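Home Notes Kitchen tasks About me Contact

The night of 1,003 runs

I promised Iona Imrie that I would write down what happened with our simulated kitchen in July, so I do it now, while I still remember the order of things. I apologise to those readers who come for the electronics. There is no soldering in this post.

For those who are new: I work on a small project which we call Hamo. It is a program that plans the movements of one robot arm at a kitchen counter, with a sink on the right side and some usual objects to be picked up and put in other places. Everything is simulated. There is a real arm too, in the laboratory at Trallorbridge, but it receives our plans only after they have passed in the simulator. This last sentence is the reason why the fault was serious.

The rule for passing was simple. We start 1,000 runs in the evening, with the objects in slightly different places each time, and in the morning we read the report. If the arm has touched something it should not touch, with more force than the limit, the run is marked red. More than 5 red runs and the plan goes back to me.

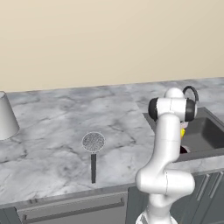

On Saturday morning I opened the report and it was completely green. I was happy for the time of one coffee. Then I saw that the report had 1,003 lines in it. I had asked for 1,000, so where did the other three come from? Heriberto Orozco told me on the phone that it was surely some restarted runs and that I should enjoy my weekend. He was right about the restarts. I did not enjoy my weekend.

When a run crashes, the simulator starts it again under a new number and keeps the line of the old one. Three runs had crashed, and the crashed lines were green also. A run that did not finish should not be green. I looked in the code that writes the colour, and it was written like this: if there is a contact above the limit, red, otherwise green. So an empty contact list gives green. I then opened the contact lists of the normal runs, and these were empty as well, every one that I tried. Even an arm that picks up a strainer correctly must have a contact with the strainer.

It took me until the evening to find the cause. Zdislava Hudec had changed the names of the arm links two weeks before, for a good reason, because the old names came from a different model and confused everyone. The contact recorder had its own list with the old names. It asked the simulator for contacts of links which did not exist any more, and the simulator answered politely with nothing. There was no error and no warning, not even in the long log.

I want to say clearly that this is not the fault of Zdislava. I reviewed her change myself, and I did not remember that second list, although I am the person who wrote it.

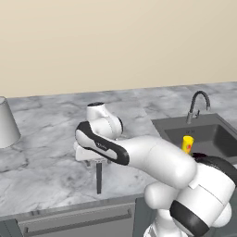 I corrected the names and played the same runs again from the saved seeds. This time 24 of them were red. Most were the elbow against the front lip of the counter, when the arm turns back from the sink. In a few the gripper finger was pressed down into the marble. In the simulator this costs nothing, the counter has no feelings and the finger does not bend. On the real arm I think we would have had a broken finger, and perhaps a person standing too near.

Was the plan sent to Trallorbridge? No, but only by luck. Jessie Strachan was using the real arm for something else that week and had asked us to wait. I called her anyway and told her everything, which was not a pleasant call to make. She asked which older plans had been checked after the renaming. There was one, a short movement to the sink, and she took it off the machine the same hour. I checked it again later and it had no red runs, but I was glad that she did not wait for my answer.

What we have changed since then:

The contact recorder reads the names from the arm model and stops with an error if one is missing.

A run which did not finish is grey, and grey counts as red.

Each night begins with one bad run, where the arm is sent into the counter on purpose. If this run is not red in the morning, we throw away the whole report. Milagros Umali proposed it, she knows the habit from her old work at Sarkow, where they tested the alarm before each shift.

The last one I like the most. It was finished in one afternoon and I am a little ashamed that we did not have it from the start.

The elbow problem itself is still open. I moved the turning point further from the counter and the red runs became fewer, but now the arm sometimes takes a long and strange way round to reach the sink. Ritchie, our old planner, had the same weakness, so maybe I copied it without noticing. I will compare the two next week, and if somebody has experience with joint limits near a counter edge, please write to me.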